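Bradano Quiet Fan Kit: Set-up Guide
Section 4. Fitting the kit to an older desktop tower

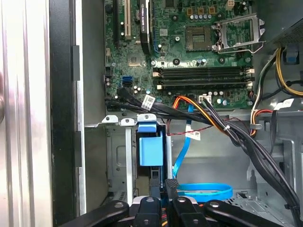
4.1 Before you start

Allow 30 minutes, or an evening if the computer has lived under a desk with a dog. You will need a cross-head screwdriver, a soft brush, a saucer for the screws and somewhere to put the saucer where it won't be knocked over. People skip the second part.

1. Shut the computer down properly. Sleep doesn't count.
2. Switch off at the wall and pull the mains lead out of the back.
3. Hold the power button in for a few seconds to drain what is left in the supply.
4. Lay the tower on its side on a table. A carpet will do for most jobs in life, but not for this one.
5. Take off the side panel and touch bare metal on the case before you touch anything else.

CAUTION: Do not open the power supply, whatever you have read on a forum. It can hold a charge long after it has been unplugged.

4.2 Removing the old fan

6. Find the fan at the rear of the case and follow its cable back to the board. Note which socket it uses. Your memory is not a note.
7. Pull the plug by its plastic body. Pulling by the wires also works, once.
8. Undo the four screws from outside the case, holding the fan with your other hand.
9. Brush the dust from the opening. Do this outdoors if you share the house with anyone.

NOTE: Some makers used rubber pegs in place of screws. Ease these through with your fingers. If they snap, the kit includes spares in the bag marked Grasteck.

4.3 Fitting the new fan

10. Press the rubber gasket on to the new fan, ridged side towards the case.
11. Check the arrow on the fan housing. It shows which way the air goes and should point out of the computer. Naima Ghoneim on our support desk would like you to read this step again.
12. Fit all four screws loosely, then tighten them in opposite pairs. Stop when they are snug.
13. Plug the cable into the socket you noted in step 6. If yours has 2 pins, you need the adaptor lead, part 483.
14. Tie the cable clear of the blades with the strap supplied.

4.4 First start

15. Replace the side panel, stand the tower up and reconnect the mains.
16. Switch on and listen. A soft hum is correct. A ticking noise is the cable you didn't tie in step 14.
17. If the screen shows a fan warning, enter the set-up menu and lower the minimum fan speed to 500. The new fan turns more slowly than the old one, and some boards take this for a death.

Spare parts can be ordered from the Bradano counter at Clusier, where the phone is answered every day except Thursday.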